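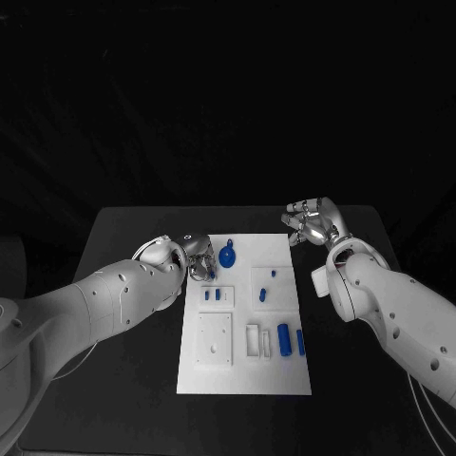
Two white robot arms over a board of blue parts and white fixtures.

April
By Tâm Đào

Griltance has changed the formula of its powdered probiotic blend, Skanden, and will ship the new version to existing subscribers from the end of the month. The serving size goes from two scoops to one. The price stays the same.

The main change is the carrier. The older blend used maltodextrin to keep the powder free-flowing. The new one uses inulin from chicory root, at 2000 milligrams per serving. Griltance says the strains themselves are unchanged and that the count on the label is still given at the end of shelf life, stored at room temperature.

The company ran a home-use test before the switch. Of 827 subscribers who were sent the new powder, 54 reported bloating in the first week. Most of those had started on a full serving.
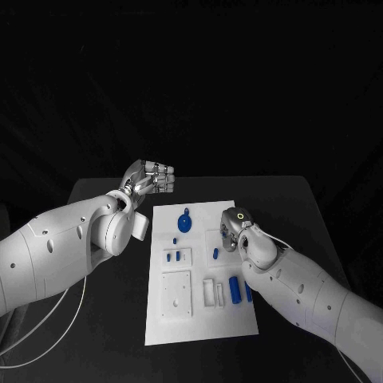 The printed directions now call for a half scoop for the first 5 days, taken with food, then a full scoop. People who already eat a lot of onions, garlic or chicory are told they can go straight to the full amount. The powder should not be stirred into liquid hotter than lukewarm.

"It was a texture problem first and a diet problem second," said Obinna Ibrahim, head of formulation at Griltance. "The old carrier clumped in humid kitchens. Inulin clumps too, so we went to a coarser grind and a smaller jar."

Customers on a low-FODMAP plan are advised to stay with Malik, the company's capsule product, which contains no inulin. Malik is not affected by the change - neither is Daltent, the fermented vegetable starter sold in single packets.

Unopened jars of the old blend can be used until the date on the lid. Subscribers who do not want the new version can switch to capsules or cancel from the account page before the next billing date.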